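Slippery When Glossy: Does a Shiny Floor Change How People Walk?

Student project report, Interior Environments, second year
Submitted Feb 19, 2021

Why I picked floors

My grandmother lives in a retirement village with a beautiful polished lobby, and she hates it. She shuffles across it with one hand out, as though it were iced over. The floor passed its slip test. She knows that, she has read the notice, and she still shuffles! I wanted to find out whether she was unusual, and I have spent most of a semester happily looking at the ground.

The question I settled on was narrower than the one I started with: do people slow down on a glossy floor when its grip is the same as a matt one?

Background

Grip and gloss are separate properties. Grip depends on the texture of the surface, on what is on the sole of the shoe and on whether there is any liquid between the two. Gloss is only how neatly the surface throws light back. A sealed floor can be very shiny and still hold a rubber sole well when it is dry, and a dull, worn tile can be treacherous near a sink.

Our eyes don't keep the two apart, though. We learn early that puddles shine, and a bright patch underfoot looks like water until you get close. Colour comes into it as well. Reflections stand out far more on a dark floor than on a pale one, so a deep red or charcoal finish gives you stronger highlights under the same lamps.

Method

I used two corridors in the Okar building, both the same width and both leading to a service desk. The Salero corridor (we name them after the rooms at the end) has a high-gloss sealed finish. The Barkano corridor has the same base material with a matt seal. I marked out a stretch in each with small bits of tape on the skirting and timed people walking through it, on dry days only, during November.

I recorded 461 walks altogether. I left out anyone running, anyone looking at a phone and anyone pushing a trolley. I then asked 35 people to fill in a short form rating how safe each floor felt, on a scale from one to five.

Highlights and where they fall

One thing I hadn't planned to look at became my favourite part. A highlight isn't fixed to the floor. Its position depends on the lamp and on your eye, so it slides along as you walk, and a patch that was by the desk can end up near your toes.
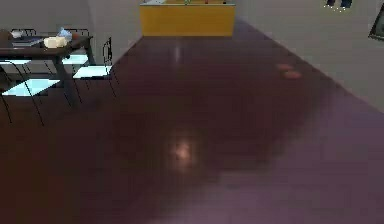
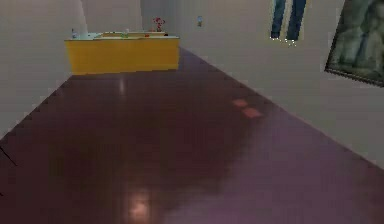 Dark gloss finish, yellow counter at the far end, with lamp glare on the floor.

Clémence Bouvier read my draft and disagreed with me on this point. She thought I was giving glare too much credit, and that people slow down near a desk anyway because they are getting ready to talk to somebody. Her suggestion was to throw out the last few metres of each corridor and run the numbers again.

So I did, and she was partly right. The difference between the corridors shrank once the desk end was removed, but it didn't vanish. People were still slower on the gloss, and the slowing was clearest among those who told me on the form that they had fallen in the past year.

Results in brief

The gloss floor was walked more slowly than the matt one in both versions of the analysis. It also got lower safety scores. Five people wrote the word "wet" on their forms, on days when I had checked the floor myself and it was bone dry. I was so pleased when I found the second one that I rang my grandmother.

Limitations

Two corridors is a tiny sample of floors. I timed by hand with a stopwatch, so my own reaction time is in every figure. The corridors also have different windows, and I couldn't control the daylight.

Further work

I would love to repeat this with one corridor and a removable matt film, so that everything else stays put. The Nwachukwu annexe is due to be resealed next year and the facilities office has said I can measure before and after. I have already bought a better stopwatch.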